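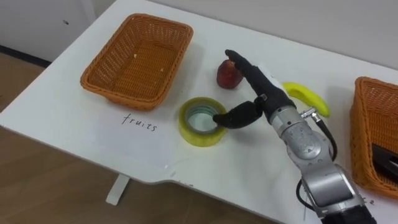
Department of Product and Interior Design, Drestine College

A Place to Put It: Handwritten Labels and Open Baskets on a Shared Table
Second-year project report
Project group: Ruxandra Ardeleanu, Gheorghița Tudose, Rasmus Pētersons
Supervisor: Veronica Lazăr
Handed in 18th September

Where the idea came from

The long table in the student kitchen on the Clondik floor is where everything lands. People come in from the studios with their arms full, put it all down, make a coffee and leave again. By the evening you'll find bananas next to scissors, a tape measure in the bread, and an apple sitting on somebody's drawings. All three of us have done it (Rasmus more than the other two, and he asked for that to go in the report).

We wanted to find out how little it would take to change this. The department already has plenty of storage, and we love a good cabinet as much as anyone, but a cabinet has a door and you need a free hand to open it. A basket on the table doesn't ask for that. You can drop an apple into it while you are still talking to someone. So our question became: if there are open baskets on the table and a word next to each one, do things end up where they belong?

The brief we wrote for ourselves was short. Use furniture the department already has. Spend as little as possible. Make something that another group could copy in an afternoon.

The table

We used one of the plain white tables from the store room. White was a lucky choice, and we liked it more every week. Every object shows up clearly on it, and so does anything that has been left behind. A red fruit or a yellow roll of tape on a white top simply looks like it is waiting for someone to move it. We tried the same baskets for a short time on a darker table, and Gheorghița walked right past a black marker twice before noticing it.

We set the table up in a room with a wooden floor and pale walls, where we could leave it standing between sessions. That made a big difference to our mood! In July we had been carrying everything back and forth and starting from zero each time.

The baskets

We looked at wire trays, cardboard boxes, fabric bins and wicker. Wicker won, and it wasn't close. The fruit basket is a rectangular one in an orange-brown weave, with a rolled rim and sides that open out slightly toward the top. The flared sides are the best thing about it. You can see straight down to the bottom from where you stand, so you know at once whether there is already something in it, and a banana slides in without catching.

The rim is comfortable to hold as well. People picked the baskets up and carried them to the sink or to a friend across the room, which we hadn't planned for at all. We decided to allow it and watch what happened. Most baskets came home again, and we think the written word on the table had a lot to do with it, as there was a spot with a name on it standing open.

One drawback: a woven floor collects crumbs and little flecks, and wiping doesn't get them out. You have to turn the basket over and knock on it. We added that to the weekly routine and it takes no time.

The labels

This was the part we argued over the most and enjoyed the most. Ruxandra had drawn a lovely set of printed cards with small pictures on them, one for each group of things. They looked great. Then they slid, curled, got wet, and turned up underneath the baskets. On the second day one card had traveled to the other end of the table and was telling people to put their fruit next to the stapler.

So we took a black marker and wrote straight on the tabletop. The first word was "fruits," in lowercase letters, just in front of the basket. It took a few seconds, and it was such a relief. The word can't move. It is read from the side where people stand. If the basket is gone you can still tell what belongs there.

We asked Delia Toma, who teaches our lettering class, whether the writing should be neater. Her answer was that it should look like a note from a roommate, and that people are more willing to follow a note from a roommate than a sign. We have no data on that, but we left the letters exactly as they were.

We did talk about "fruit" or "fruits." Three people stopped to tell us it should be "fruit." All three then put their apple in the basket, so the label was doing its job.

The objects

For the sessions we wanted a mix of things that clearly belong in a kitchen and things that clearly come from a workshop, plus a few that could cause trouble. Real fruit and play fruit were both used during the project. Play fruit is good for long sessions, as it doesn't bruise and it doesn't get eaten.

From the workshop side, packing tape was our favorite. A roll of translucent yellow tape is a surprisingly interesting thing to tidy. It lies flat and stays put, and the hole in the middle gives you an easy way to pick it up with a finger or a thumb. It is also a similar size to a piece of fruit and has a cheerful color, so in a quick clear-up it can get swept along with the bananas. We wanted that kind of mistake to be possible. A table where every item is obvious would not have taught us very much.

How we ran the sessions

Forty people took part, all of them students or staff from our building. Each person came to the table, found a mixed set of objects on it, and was asked to tidy up at their own speed. We did not point at the labels or mention them. The starting layout was always loose, with objects lying between and beside the baskets.

Each object put down in a basket, or deliberately left on the table, was counted as one placement. We ended up with 2,979 placements. We ran the table in three versions: baskets with no labels, baskets with printed cards, and baskets with the word written on the table. The first 700 placements were all done with no labels, and we used them as our starting point.

One of us kept the tally and one reset the table. The third person had to stand by the window and say nothing, which was by far the hardest job.

What we found

Across all three versions, 233 placements went into a basket other than the one we had planned. The unlabeled baskets did worst, as we had hoped and expected. People made up their own systems, and some of those were very good. One person sorted by color, so the yellow tape and the banana went together and the red fruit got a basket to itself. By our rules that was wrong. We all thought it was beautiful.

The printed cards helped, but only while they stayed where we had put them. We had to straighten them so many times that we are not fully comfortable comparing that version with the others. If we ran it again we would fix the cards down with tape from the start.

The handwritten labels gave us the steadiest results. People glanced down, read, and dropped the object in. What pleased us most was how they treated things that had no basket. With no labels, stray objects were pushed into whichever basket was nearest. With the word "fruits" written in front of a basket, the tape was far more likely to be left lying on the table or handed to us with a question. A label tells you what goes in, and people read it as telling them what stays out too. We hadn't thought about this at all when we started, and it changed how we planned the last sessions.

Problems

Marker on a white tabletop does wear away. Elbows and damp cloths are the main enemies. We rewrote our words several times, and the new writing never sat exactly on top of the old. Please test your marker on the underside of a table first! Ours came off with the cleaner from the print room, but the first pen we tried left a gray shadow.

Our group of 40 was made up of people who already spend their days around designed things. We would love to see what happens in a family kitchen or at the Stoica after-school club, where several children are still learning to read. Pictures might win there.

We also never tested the height of the writing. A person sitting at the table sees the word at a very different angle from a person standing.

Next steps

Veronica Lazăr has agreed that the table can go up to the Clondik kitchen for the rest of the term. We will leave the fruit basket as it is and give the tape its own place, with its own word, in the same black marker. Rasmus would like to try a label with no basket at all, just the word on the white surface, to see whether things still gather around it. Ruxandra is keeping her cards for the shelves, where nothing slides.

Materials used

White table, from the department store room
Wicker baskets, rectangular
Black marker
Packing tape
Fruit, real and play
Tally sheets, kept in the Virkero folder in the project office and open to any group that wants to look through them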